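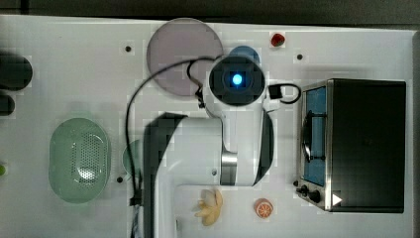

Marlis Tennet

2025-10-17

The play kitchen shelf at the Rotley Toy Library is back, and it is a lot bigger than the one families said goodbye to in May.

The library has added 14 new play food kits to its collection, all of them free to borrow with a regular family card. The kits are kept at the Kurnent Street branch and can be sent over to the Boltitz reading room on request. Loans run for four weeks, one kit per card, and you can renew once if no other family has a hold on it.

If you have a small cook at home, go and look! There is the fruit you would hope for, with a pale yellow toy banana bunch and a toy citrus half-slice that shows its segments on the cut face. There's a strawberry too, small and red and sure to be the first thing anyone grabs. A light green oval colander goes with the fruit, plus a big round see-through plate in pale mauve, and a black toaster oven with a rack inside and two knobs down by the corner. My own tester (age three and a half) has strong feelings about knobs and would like it known that two is a good number.

The piece everyone at the desk wanted to talk about, though, is the ketchup. It's a tall, fuzzy red bottle that looks as if it came off somebody's needles or crochet hook, with a Heinz label in off-white and teal-green. I have seen plenty of play food over the years, most of it shiny and some of it chewed, and I have never wanted to squeeze a bottle of pretend ketchup so much.
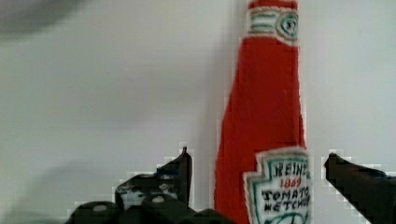 Soft-looking ketchup, with a striped band around the neck.

The old shelf came down in the spring when the branch had its floor redone, and a good part of the old food was ready to retire anyway. Replacing it cost just over 3,000 dollars, paid for with a grant from the Renaud Fund and the proceeds of the summer bake sale – real cake, in that case. With the new kits on the books, the library's catalog now stands at 3,492 items, from floor puzzles to a ride-on tractor that is out on loan nearly all year.

Each kit goes home in a zip bag with a card listing what belongs in it. Please check the card before you bring the bag back, and look under the couch. Small parts that go missing can be reported at the desk or through the library's web page, and there is no charge for the first one. Soft pieces should come back as they are, even if they have met some actual ketchup. Staff would much prefer to wash them by hand than have them come out of a hot dryer half the size.

Kits can't be reserved by phone during the first month. Holds can be placed online or at either desk, and the Boltitz van goes out twice a week, so families at that end of town shouldn't have long to wait. Some of the smaller pieces are not suitable for children under three, and those kits have an orange tag on the bag.

There are also plans for a pretend diner in the Kurnent Street story corner this winter, with menus the kids draw themselves. The library is looking for aprons in children's sizes, clean and in any color, which can be dropped off whenever the branch is open.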